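Février, 6 h 40

Mal dormi. Le chauffage de l'atelier a été remis en route hier soir, il fait quand même froid près du quai. J'ai pris mon café debout, devant le tableau des équipes.

Les deux cellules Povilon tournent maintenant toutes les nuits. Elles remplissent les barquettes pour Hutapea, et le matin on reprend derrière ce qu'elles ont mis de côté. Il y avait 68 barquettes au rebut cette nuit, surtout des fruits posés de travers. Avant Noël, on en trouvait le double. Le poste de conditionnement du soir n'existe plus. Les gens qui y étaient sont passés au contrôle ou à la démonstration, sauf deux qui sont partis chez Prarach, de l'autre côté de la rocade. L'un a dit qu'il gagnait moins mais qu'il finissait à seize heures.

Moi, je suis à la démonstration depuis l'automne. Je fais le geste avec les pinces, on l'enregistre, on recommence. 25 reprises par objet, puis on change la place de l'assiette. La chef d'équipe passe en fin de série et dit lesquelles elle garde. J'avais dix-sept ans de ligne derrière moi, je croyais que mes mains savaient. Avec les pinces il faut ralentir et décider où l'on attrape avant d'y aller. Le soir j'ai mal au pouce — j'en ai parlé à l'infirmerie, on m'a donné une attelle que je mets chez moi.

Réunion à dix heures sur les primes. La prime de cadence disparaît pour tout le monde en mars, elle est remplacée par une prime de poste, la même au contrôle et à la démonstration. Pour moi c'est presque 17 euros de moins par mois. Les anciens de la nuit perdent davantage. Le délégué a demandé que ce soit écrit avec un calendrier, la direction de Dusska a répondu qu'elle reviendrait vers nous. J'ai noté la réponse telle quelle.

L'après-midi, série avec l'assiette blanche.
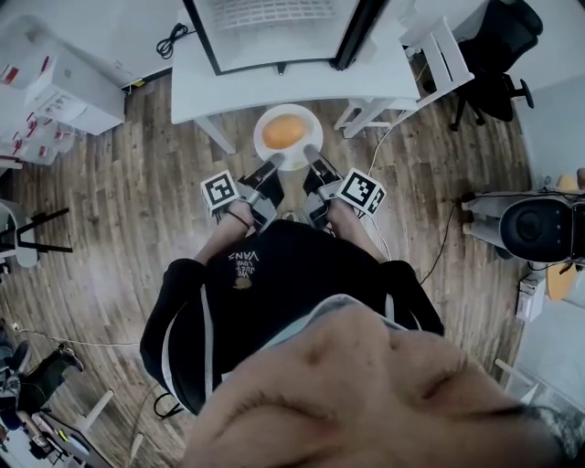 Est-ce que je voudrais retourner sur la ligne ? Pour l'ambiance, peut-être, mais pas pour le bruit ni pour les nuits.

Ce qui me manque, c'est de parler en travaillant. Pendant un enregistrement je me tais pour rester concentré, et à la pause chacun regarde son téléphone. Les collègues du contrôle disent pareil, ils sont espacés le long du tapis et mangent à des heures décalées.

Demain, formation de deux heures sur l'arrêt d'urgence des cellules. Penser à rapporter le badge et à demander pour les congés d'avril. Sorti à 15 h 10, bus raté.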